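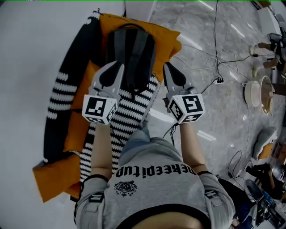 Selon Tülin Yazıcı, on a tort de s'inquiéter : les gens d'Arkley « n'ont jamais eu un travail aussi calme », et elle défie quiconque de regretter les chariots. Je veux bien. J'ai poussé des chariots pendant quatre ans et je ne les regrette pas.

Mais le calme de qui ? Chez Arkley, les équipes de préparation sont devenues des équipes de démonstration. On y passe la journée une pince dans chaque main, à saisir un sac à dos, un coussin, une couverture, pour que des machines apprennent à le faire. La direction parle de « montée en compétence ». J'aimerais qu'on me dise laquelle. Attraper un sac, tout le monde savait.

Ce qui a changé, c'est la manière de juger le travail. Avant, un colis partait ou ne partait pas. Maintenant, un geste est « exploitable » ou il est rejeté, et celui qui l'a fait apprend rarement pourquoi. Atif Mirani a demandé deux fois à voir les critères. On lui a répondu qu'ils évoluaient.

Reste la question du contrat. L'accord signé avec Metico couvre 29 postes et ne dit pas un mot de ce qu'ils deviennent une fois les gestes appris. On me promet des emplois de supervision. Combien, à quel salaire, pour qui ? Tant que ces lignes manquent, je garde mes doutes, et je conseille aux collègues d'Emport, à qui l'on propose le même texte, de le lire avant de signer.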